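Upholstered bed base

An upholstered bed base is a bed support whose outer surfaces are covered in fabric, leather or a coated textile over padding. It carries the mattress and, in most designs, hides the structure that carries it.
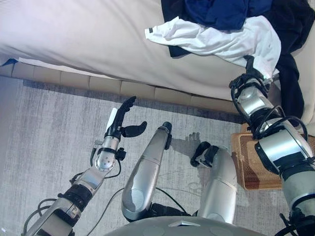 Beige upholstered base with rounded, padded panels set side by side, under a mattress covered with a white sheet. Clothing is piled on the bed.

The term covers two main constructions. In the first, a box or platform is covered on its sides and top, and the mattress lies directly on the covered surface. In the second, an open frame made of padded side rails, a foot rail and usually a headboard holds a separate slatted support. Retail usage does not keep the two apart, and the words "base," "frame," "surround" and "platform" are all applied to both.

Terminology

In American furniture retail, "upholstered bed" normally means the complete set of headboard, rails and support, and "upholstered base" the same product without a headboard. In British usage the closest equivalent of the closed type is the divan, a fabric-covered box often sold in two halves that are joined with clips or a bar. A box spring is also fabric-covered, but it is classed as a foundation. It is built to rest on a frame and has no finished face apart from a thin side border.

A bed with padded rails that rise above the level of the support is called a recessed or drop-in bed, and the mattress sits partly inside the frame. Where the mattress rests on top of the base with no rim around it, the bed is called a flush or top-set bed. A sheet or blanket on a top-set bed can hang freely over the front of the base. On a recessed bed it is usually tucked between mattress and rail.

Construction

The load-bearing parts are made from solid softwood, plywood, particleboard, steel tube or a combination of these. Solid wood and plywood hold staples and screws better than particleboard does, and manufacturers that use particleboard for the rail faces commonly add solid blocks at the corners and at the points where brackets are fixed.

Over the structural part, the usual order of layers is as follows:

- a rail board or panel, cut to size and with its edges eased
- polyurethane foam, glued to the board
- a thin layer of polyester wadding, which softens the edges and keeps the cover from sticking to the foam
- the outer cover, pulled tight and stapled on the inner face
- a dust cloth of nonwoven fabric over the staples and the underside

Foam on the rails is thinner than foam on the headboard. A rail is touched mainly by the backs of the legs when a person sits on the edge, and thick padding at that point adds to the outside dimensions of the bed without adding sleeping area. A recessed bed with padded rails is wider than its nominal mattress size by twice the full thickness of one rail.

Support is provided by slats across the width, a center beam with one or more legs, or a solid deck. Wide beds need a center beam in nearly all slatted designs. Closed platforms divide the load among internal ribs. If the deck is solid, ventilation holes or a breathable top cloth are used to let moisture leave the underside of the mattress.

Surface treatment

Plain covers are a single piece of fabric stretched along each rail. More elaborate surfaces are formed in several ways.

Panel upholstery. The face of the base is divided into separate padded units, each wrapped on its own and then fixed next to its neighbor. The joints appear as narrow grooves. Each unit has rounded edges where the cover turns over the padding, and the base takes on a cushioned outline. A damaged unit can be replaced alone if the maker has used screws or clips instead of glue.

Channeling. Parallel lines of stitching, or strips stapled through the foam, produce long ridges. Channels can run vertically or horizontally. The effect resembles narrow panel upholstery but uses one continuous cover.

Tufting. Buttons or ties draw the cover down into the foam at regular points, with pleats folded between them. Tufting is mostly confined to headboards and is less common on rails, where the available height is small.

Piping. A cord wrapped in fabric is sewn into the seams. It marks the edges and takes some of the wear that would otherwise fall on the corner of the cover.

Cover materials

Woven polyester is the most common cover. Polyester blends imitating linen, chenille, velvet, cotton canvas, coated fabric and leather are also used. Neutral colors such as beige, gray and off-white make up a large part of most ranges, as they can be placed with bedding of any color. Light covers show soil at the foot corners and along the lower edge first, in the areas brushed by shoes and by vacuum cleaner heads.

Resistance to rubbing is the main property tested for furniture fabrics. Bed rails receive less abrasion than seat cushions, so fabrics rated for light domestic use are considered adequate for the sides. Headboards are exposed to hair and skin oils, and makers sometimes offer them with a removable cover even where the rail covers are fixed.

Rules on flammability differ from country to country and may apply to the cover, the filling or the finished article. A permanent label stating the filling materials is required in many markets and is generally stapled to the underside or to the inner face of the head rail.

Dimensions

Overall height depends on the base type, the legs and the mattress. A low platform with a thin mattress may bring the sleeping surface close to chair-seat height, and a deep divan with a pillow-top mattress can raise it well above that. The Haltholm platform, a closed panel-upholstered model, is listed with a base height of 33 cm and a rail thickness that adds 19 cm to the overall width. The Ekdale, an open frame by the same maker, Peltavby, uses the same panels on a steel frame and is listed at 183 cm in overall width.

Doorways and stair turns limit the delivery of closed bases. Divans and large platforms are therefore made in 2 parts, divided across the width or along the length. Open frames are shipped flat and bolted together through metal plates set into the ends of the rails.

Use with bedding

Padded sides have some effect on how a bed is made. A fitted sheet is held by its elastic under the mattress and does not touch the base. A flat sheet laid over a top-set mattress falls over the front edge and covers the upper part of the panels unless it is tucked in. Folds collect along this edge and at the foot corners. Bed skirts, used to hide metal frames and box springs, are seldom used with upholstered bases, whose sides are meant to be seen.

Tucking is slower on recessed beds. The gap between mattress and rail is narrow, and the mattress must be lifted at each corner. Makers recommend a small clearance on each side for this purpose - too large a gap lets the mattress shift, and too small a gap compresses the rail padding and creases the cover.

The edge of a bed is also used as a seat and as a surface for folding laundry, laying out clothes and packing. In bedrooms without a separate bench or table it may be the largest flat area in the room at a convenient height. Dark garments that shed lint leave visible fiber on white sheets and on light rail covers, and new denim or other deeply dyed cloth can transfer color to pale upholstery where it hangs against the side. Coated fabrics are particularly prone to this kind of staining, and the mark is often permanent.

Storage variants

Closed platforms leave an enclosed space under the deck. It is reached through drawers in the sides or foot, or by raising the whole deck on gas struts. Lift-up decks need no free floor area beside the bed, but the mattress and everything on it must be lifted together, and loose items are normally cleared from the bed first. Drawers need clear floor in front of them equal to their depth. On panel-upholstered models the drawer fronts are covered to match the neighboring panels, with the joint placed in a groove. In a layout sold as the Villanueva pattern, the handles are fabric loops sewn into the top seam of the drawer panel.

Care and repair

Routine care consists of vacuuming with a soft brush attachment, including the grooves between panels and the line where the base meets the floor. Fixed covers are spot-cleaned according to the code on the label: W for water-based cleaner, S for solvent, WS for either, and X for vacuuming only. Overwetting can leave rings on woven fabrics and may swell a particleboard rail.

Common faults include loose corner bolts, cracked slats, flattened foam on the long rails where people sit, and covers worn through at the foot corners. Bolts and slats can be replaced without removing the upholstery. Foam replacement requires the dust cloth and the staples on the inner face to be taken out, after which the old cover can serve as a pattern for the new one. Where one panel in a row is recovered, the difference in shade from its older neighbors may be noticeable, and upholsterers often move the new panel to the head end - the part of the side least exposed to view.

See also

Bed skirt
Box spring
Divan
Headboard
Platform bed
Slatted bed base

Categories: Beds | Bedroom furniture | Upholstered furniture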